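Aprendizaje por imitación: recogida de demostraciones
Apuntes de la sesión 3
Nadja Widmer

En la sesión anterior vimos cómo se entrena una política a partir de pares de observación y acción, y dejamos pendiente lo que para mí es la mejor parte del curso: ¿de dónde salen esos pares? Pues de personas que hacen la tarea, una y otra vez, con unas pinzas en la mano. Todo lo que el modelo sabrá hacer con una bolsa lo aprende de estas horas de mesa, y por eso les vamos a dedicar la sesión entera.

Trabajaremos con pinzas manuales, una en cada mano. La persona siente el peso y la resistencia del objeto mientras lo manipula, y eso se nota muchísimo en la fluidez del movimiento (quien haya probado a doblar una tela con un mando a distancia sabe de qué hablo). El conjunto de prácticas se llama Corkska y su objetivo es llegar a 1000 episodios válidos. Cada pareja aportará 40.

La tarea de hoy es pasar una bolsa de comida a una bandeja. Parece poca cosa, ¡y es un problema precioso! La bolsa se deforma, el plástico transparente refleja la luz y el contenido se desplaza por dentro en cuanto se levanta. Hay que decidir por dónde agarrarla con las dos pinzas a la vez, y no existe una única respuesta buena. 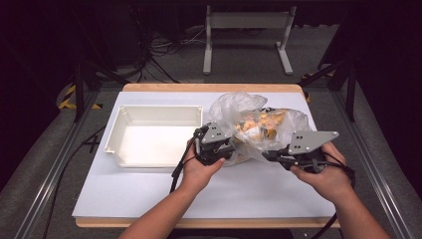
¿Cuándo se da por terminado un episodio?
Cuando el objeto queda en reposo en su destino y las dos pinzas se han abierto y retirado. Si se corta antes, el modelo no aprende a soltar.

Sobre la variedad. Entre un episodio y el siguiente cambiad la posición de la bolsa, su orientación y la forma de los pliegues. Moved también la bandeja, a un lado y a otro, más cerca y más lejos. Hannelore Danzer revisó en febrero una tanda muy limpia en la que la bandeja no se había movido ni una vez, y la política resultante iba siempre al mismo punto de la mesa, estuviera o no la bandeja allí. Me encanta ese caso, lo retomaremos al hablar de generalización.

Sobre los errores. Un agarre que resbala y se corrige se queda en el conjunto, con la etiqueta «recuperación». Son episodios valiosísimos. Se descartan los que tienen una pinza fuera del campo de visión durante la maniobra o una interrupción ajena a la tarea.

Ritmo: natural, sin prisas ni pausas teatrales. Descansad cada 30 minutos y cambiad de operador.

Entrega: episodios etiquetados y media página de observaciones por pareja, hasta el 7 de marzo.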